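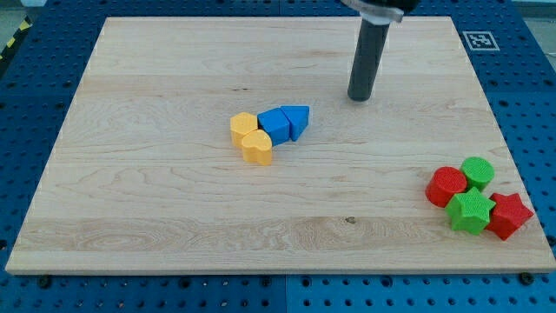 *Shehata sorting station: wooden work board, single-finger arm, shape blocks in two color groups.*

## Plerum Finger, long version (straight, dark gray)

**Status: on sale again, with the new collar screw. Please read the service note before ordering spares.**

The Plerum Finger is a straight, rounded pushing tool for small arms. It has no jaws, no suction and no opinions. It slides light objects across a flat surface, and for three years it did this without giving us anything to write about.

Then the collar started to slip.

### What went wrong

In February we changed the supplier of the collar screw. The new screw looked the same and cost less, and it backed out a little with every hard sideways push. After enough pushes the finger dropped in its clamp. The arm had no way of knowing this and went on driving to the old height.

On a soft mat you got a scuff. On a wooden board you got a groove, then a force stop, then a phone call to Torben Harms, who took most of those calls and can now do a fair impression of the noise.

The worst case we know of was a customer running the Goline controller with its force limit set to 42 newtons. The factory setting is 2. The finger survived, which we would love to put in an ad. The board did not.

### Does this affect yours?

Look at the head of the collar screw.

- **Black, hex socket:** old supplier. Carry on.
- **Silver, hex socket:** stop using it and ask for a kit.
- **Silver, star socket:** the replacement. Carry on.
- **Something from your own drawer:** we have seen the photos. Please ask for a kit.

### The fix

The kit is free and holds one screw, one lock washer and a small height gauge. Fitting takes about 40 minutes, most of it spent finding the right driver.

1. Park the arm and cut the power. Pausing the program is not the same thing - a paused arm can start again while your hand is under it.
2. Support the finger before you loosen the collar.
3. Swap the screw and washer, then set the tip with the gauge.
4. Run the touch-off routine in Flarketti before the first job.
5. Check the height again after the first day of pushing.

Arne Weidemann rewrote the touch-off routine so it refuses to start if the tip is low. Some of you have complained that it is fussy. He took that well.

### Ordering

Fingers ship with the star-socket screw as of 19th October. Kits go out separately; give us the serial number from the collar, and say whether your board needs replacing too. We will pay for the board if the force limit was left where we put it.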